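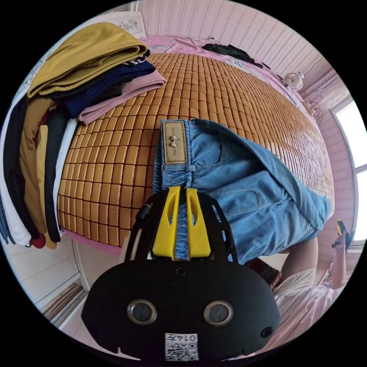 Varitano 统计服务部现面向城镇常住住户公开征集“Pascu 居民消费更新指数”记账户,计划招募 900 户。该指数按月编制,测度居民家庭对服装、家用纺织品、小型家电及日用耐用品的更新频率与更新支出,与以价格为对象的指数口径不同,不反映同质商品的价格变动。记账以单件物品为最小登记单位,图中这类带腰头的衣物归入服装大类下的“下装及连腰类”,购入、转出、报废各登记一次,洗涤和修补不登记。招募对象、工作内容、报酬及数据使用规则见下文,有意者请通读后再提交申请。

## 一、项目背景

Pascu 指数由 Varitano 负责方案设计与汇总计算,由 Doltard 负责样本维护和记账户联络,数据采集终端使用 Drornari 记账程序。指数此前以零售端样本为基础试算,试算结果对线上渠道和二手流转覆盖不足,两类交易在零售端样本中或缺失,或只有金额而没有件数。本轮改为以住户为调查单位,由记账户直接申报。

指数分类目录共 346 个基本分类,分属四个大类:

- 服装及鞋帽
- 床上用品及家用纺织品
- 小型家电
- 其他日用耐用品

食品、药品、燃料、房租、交通和各类服务支出不在调查范围内,记账户无需申报。汽车、不动产、金融产品同样不在范围内。

以往试算中,2月和3月的换季因素对服装类影响较大,季节调整后仍有残余波动。本轮正式采集自6月开始,首期数据作为基期,基期值定为100。基期之前的登记仅用于培训和质量检查,不进入指数。

## 二、招募条件

申请住户应同时满足以下条件:

1. 在现住址连续居住满六个月,且预计未来一年内不搬离本市。
2. 户内至少有一名成年成员能够独立使用智能手机,并担任固定记账人。
3. 户内消费支出相对独立,与其他住户不合并采购。
4. 记账人及其直系亲属未在本项目的设计、采集、审核单位任职。
5. 记账人同意接受一次入户建档和不定期电话核查。

单人户、合租户可以申请。合租户以独立核算支出的个人为一户,公共区域内共同出资购置的物品由各户按出资比例分别登记,比例不清的不登记。集体宿舍、酒店及短租房住客本轮不招募。

样本按居住区域、户规模和收入组分层抽取。申请人数超过层内名额时,在层内随机抽选,与提交先后无关。某一层名额不足的,由 Doltard 定向补充,不从其他层调剂。

## 三、记账户的工作内容

### (一)入户建档

建档由两名持证访问员上门完成,登记户内属于调查范围的存量物品。存量登记按房间进行,每件物品记录所属基本分类、大致购入年份、来源渠道和使用状态。购入年份不能回忆的,选“不详”,访问员不得代为推断。

访问员不打开上锁的柜体,不登记现金、首饰、证件、药品和私人信件。记账人可以指定不登记的房间或柜体,访问员在建档表中注明“未覆盖”,该部分在计算时按同层均值处理。 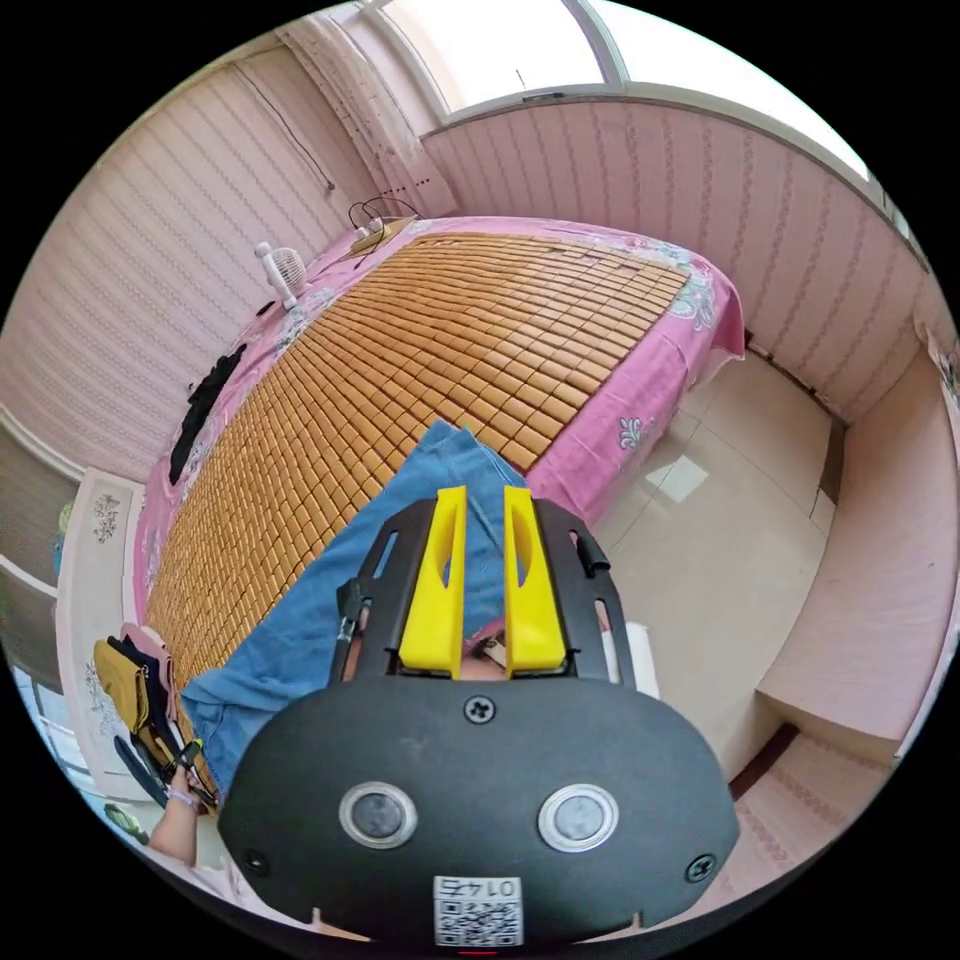 图2 卧室内物品:竹块凉席,家用纺织品及床上用品类;蓝色牛仔裤,服装类。

床上用品按件登记,成套购入的拆分为单件,金额按吊牌价占比分摊;没有吊牌价的,按件数平均分摊。凉席不分材质,统一归入“席类”,材质另填附加项。临时摆放在其他房间的物品,按通常存放位置登记。

### (二)日常记账

首个记账期为 90 天。期内记账人应于每笔交易发生后三日内在 Drornari 程序中完成登记。每条记录包括:

| 字段 | 填写要求 |
|---|---|
| 变动类型 | 购入、受赠、转出、报废,单选 |
| 基本分类 | 从目录中选取,不得自拟 |
| 数量 | 整数,单位由系统给定 |
| 支付金额 | 实付金额,含运费,扣除优惠券 |
| 渠道 | 实体店、网店、二手平台、亲友、其他 |
| 原物品去向 | 仅在替换购入时填写 |

退货应以原记录冲销,不另行新增负值记录。分期付款在取得物品当日按总价一次登记,手续费和利息不计入。预售商品以签收日为准,定金支付日不登记。以旧换新按两条记录登记,旧物品的抵扣金额填入“转出”,新物品的支付金额填抵扣前价格。

整周没有发生变动的,须提交一次零申报。连续两周既无记录又无零申报的,系统将该户标记为“待核实”,由联络员电话确认。

### (三)核查

每个记账期随机抽取部分住户进行电话核查,核查内容限于当期已登记的记录及其凭证。记账人应保留电子或纸质凭证至当期数据锁定。无凭证的记录可以保留,质量标识降为 B 级。

## 四、报酬与支付

- 完成入户建档:一次性支付 83 元。
- 完成一个完整记账期,且有效周申报率达到规定标准:按合同附件所列标准支付。
- 接受电话核查不另计报酬。

报酬按登记的完整性计算,与申报的消费金额和物品件数无关,增加登记件数不会提高报酬。款项在数据锁定后统一转入记账人本人名下账户,不支持现金或代领。应缴税款由支付方依法代扣。

中途退出的,已完成部分按整周折算,建档报酬不予追回。查实编造记录的,当期报酬不予支付,该户数据从样本中剔除,且不再接受其申请。

## 五、数据使用与保密

住户身份信息与记账数据分库存放,以随机编码关联,关联表由 Doltard 单独保管,Varitano 计算人员不可见。对外发布的结果为指数值、环比和分大类贡献率,不发布单户数据,也不发布户数少于规定下限的交叉分组结果。

入户建档期间形成的影像和表单只用于分类审核,审核结束后按合同期限销毁。记账人可以书面申请查阅、更正或删除本户数据。数据锁定之前提出的删除申请全部执行;锁定之后提出的,删除身份信息及关联码,已汇总的指数值不作修订。

调查数据不用于信用评价、保险定价或商业推送。

## 六、培训

入选记账人须参加一次线上培训,内容为分类目录检索、替换购入的判定、退货冲销和零申报操作。培训后进行试填,试填错误率超过规定上限的,可重训一次;重训后仍未达标的,由同层候补住户递补。

以下情形在试填中出错较多,申请人可提前了解:

- 购入同类物品但旧物品仍在使用,登记为“新增”,不登记为“替换”。
- 儿童衣物转给亲友,登记为“转出”,金额填零。
- 公司发放的工作服属于受赠,单价不详时留空。
- 租赁的家电不属于住户存量,租金不登记。
- 配件与主件一同购入时并入主件,单独购入时归入“零配件”。

## 七、申请方式

申请人登录 Drornari 程序,在“记账户招募”栏目填写申请表。申请表包括住户成员结构、居住年限、住房类型和上年收入区间,不要求上传收入证明。没有安装条件的,可向所在片区的 Doltard 联络点索取纸质表格,纸质表与线上表效力相同。每户限提交一份,重复提交的以首次有效申请为准。

提交后由系统进行资格初审,通过初审的住户进入抽样框。抽中住户将收到电话通知和书面确认函,未抽中住户列入候补名单,候补资格保留至首个记账期结束。招募过程不收取报名费、押金或培训费,也不要求申请人购买任何商品。

关于分类口径、抽样方法和数据处理的技术性问题,请联系项目方法负责人 Despina Nistor,可通过程序内“方法咨询”入口留言。关于报名进度和入户时间的问题,由片区联络员答复。

本公告自发布之日起生效,各层名额招满后分别停止受理,停止受理情况在程序内公布。

Varitano 统计服务部
2022年2月18日,星期五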